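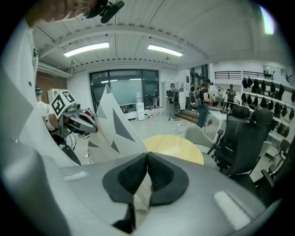
duct_nezumi
スレッド作成者/設備設計(空調・換気)

件名:フィルター交換後に給気風量が落ちた件、測定方法も含めて意見ください

自宅の第一種換気(Trolvilleの天井埋込型、全熱交換、DCモーター)で、外気側フィルターを純正からFiltevportの高捕集タイプに替えたところ、給気の合計が設計値を大きく下回るようになりました。

設計給気量は187m³/h。各室の給気口をEscobedoの羽根車式風速計と自作の捕集フードで測り、合算すると設計値の72%でした。ノッチは「標準」、室内ドアは全開、レンジフードと浴室換気は停止。純正フィルターのときは同じ手順でほぼ設計どおり出ていたので、手順そのものに大きな間違いはないと考えています。

フィルター前後の差圧は、およそ43Pa。新品の状態です。純正の値は測っていません。測っておくべきでした。

知りたいのは、これをフィルターの圧力損失だけで説明してよいか、という点です。機器の説明書には「風量一定制御」とあり、この程度の抵抗増なら回転数で補償するはずだと理解していました。

kitamado
まず制御の話から。「風量一定制御」と書いてあっても、中身は機種で違います。実際に風量を検出しているものと、モーターの電流と回転数から風量を推定しているだけのものがあって、後者は補償できる静圧の範囲がかなり狭い。範囲の上限に当たると回転数が頭打ちになり、あとは普通のファンと同じくP-Q線図に沿って落ちていきます。
仕様書に機外静圧と風量の線図が載っていませんか。線が垂直に近い区間が補償範囲です。折れ曲がる点を確認してください。

duct_nezumi
線図はあります。標準ノッチでは途中まで垂直で、その先は急に寝ています。ダクト側の計算圧損に今回の差圧を足すと、折れ点のすぐ外に出ます。ダクト側は直管と曲がりと給気口だけの計算で、フレキの縮みは見ていません。

sokuteiya
測定のほうを疑います。
自作フードに羽根車式という組み合わせは、低風速側で羽根車の起動風速に引っかかります。設計どおり出ていたときは全室が測定範囲に入っていて、風量が落ちたら小さい部屋だけ起動風速を割り、実際より低く読む。合計すると低下が誇張されます。落ち込みの全部がそれだとは言いませんが、一部はそうでしょう。
もうひとつ、フード自体の抵抗です。給気口に被せた時点でその系統の風量は減り、ほかの系統に逃げます。一室ずつ測って足すと、どの部屋でも少しずつ少なく出る。

kitamado
>>sokuteiya
フードの抵抗は交換前の測定にも同じようにかかっています。比較が目的なら相殺されるでしょう。

sokuteiya
>>kitamado
相殺されません。風量一定制御が効いている間は、フードを被せてもファンが補う。補償範囲の外ではそれがない。つまり交換前と交換後で、フードの影響の出方が違います。あなたが自分で書いた話の続きですよ。

kitamado
>>sokuteiya
その点は認めます。ただし枝管一本に抵抗を足しても、主管の静圧変化はわずかです。全体で三割近い低下に対して、支配的な要因とは考えにくい。順番としては差圧が先だと思います。

yukashita_no_hito
横から失礼。Filtevportの高捕集タイプはうちも使っていました。プリーツの山が枠の桟に当たる向きで入れると、有効面積が減ります。枠に気流方向の矢印はありますが、天地の指定が説明書の隅にしかありません。天地を逆に入れていないか見てください。
それと、枠のパッキンが純正より厚いので、蓋が完全に閉まらないことがあります。こちらはバイパスになるので風量はむしろ増える側ですが、捕集の意味がなくなります。

duct_nezumi
>>yukashita_no_hito
確認しました。天地は合っています。蓋も閉まっており、ラッチの掛かりも正常でした。

>>sokuteiya
起動風速の件は確かに考慮していませんでした。納戸と書斎の読みが特に低く、針路としては合っています。書斎は羽根が止まったり回ったりしていました。止まっている間も平均に入れています。

sokuteiya
それは除外か再測定です。平均に入れてはいけない。
フードの出口を絞って羽根車の位置で風速を稼ぐか、熱線式を借りるか。絞れば抵抗が増えるので、補正係数を別に取る必要があります。個人でやるなら熱線式のほうが早い。

hokuriku_kanki
管理会社側の人間です(Ornbridgeという集合住宅の設備を見ています)。当方では給気口ごとの測定を諦めて、外気取入口側のダクトで断面を分割して測っています。本体の漏気が混ざりますが、交換前後の比較なら再現性はこちらが上です。
戸建てだと直管部が取れないことが多いので、無理なら差圧の記録だけ続けるのが現実的かと。微差圧計は安いものでも構いませんが、測る前のゼロ点調整は必須です。うちの計器は、電源投入直後と十分に温まったあとでゼロが2Pa動きます。

duct_nezumi
>>hokuriku_kanki
外気側は本体の直前に曲がりがあり、直管部はほとんど取れません。差圧の記録に切り替えます。当方の計器も投入直後に読んでいたので、待ってから測り直します。

kitamado
排気側も測ったほうがいいです。給気だけ落ちて排気がそのままなら、室内が負圧になって隙間から外気が入っている。気密の良い家なら玄関ドアの重さで分かるくらいになります。熱交換の効率も、給排のバランスが崩れた状態では仕様書の値は当てになりません。

nantoka_pleats
素朴な疑問ですが、ノッチを「強」にして済ませてはいけないのでしょうか。

kitamado
>>nantoka_pleats
済ませてもいいです。消費電力と騒音が上がり、フィルターが詰まってきたときの余裕がなくなります。排気側も一緒に上がるので、アンバランスは残ります。

nantoka_pleats
給気と排気のノッチは別に設定できないのですか。

duct_nezumi
>>nantoka_pleats
Trolvilleのこの機種は、施工者用の設定に入れば別々にできます。利用者向けの説明書には載っていません。竣工時の調整値を控えてからでないと戻せなくなるので、触る場合は先に現在値を記録してください。

sokuteiya
排気側を下げて合わせるのは反対です。法定の換気回数を割る可能性がある。合わせるなら給気側を上げる。

yukashita_no_hito
高捕集タイプにこだわる理由は花粉ですか。であれば純正に戻して、花粉の季節だけ差し替える運用もあります。うちは10月に純正へ戻しています。フィルターの寿命も延びました。

duct_nezumi
>>yukashita_no_hito
花粉と、近くの幹線道路の粉じんです。後者は季節に関係ないので、通年で使いたいところです。

経過を書きます。計器の暖機後にゼロを取り直して測った差圧は、前回とほぼ同じでした。前回の差圧の読みは、そのまま使ってよさそうです。純正フィルターは一枚残っていたので、同じ条件で入れたところ、差圧は半分以下でした。標準ノッチで線図の垂直な区間に収まります。

kitamado
それなら補償範囲を外れたことが主因でいいと思います。

sokuteiya
方向は同意、量は保留。納戸と書斎を測り直すまで、何割落ちたかは言えません。

duct_nezumi
熱線式は職場のものを来週借りられる見込みです。給排両方、純正と高捕集の両方で取ります。フィルターは毎回同じ個体を使い、測定順は往復にします。風の強い日は外します。

hokuriku_kanki
外気温も控えておいてください。冬場は凍結防止の間欠運転に入る機種があり、気付かずに測ると給気だけ低く出ます。

duct_nezumi
>>hokuriku_kanki
了解です。設定画面で間欠運転の表示が出るか確認してから始めます。結果はこのスレッドに追記します。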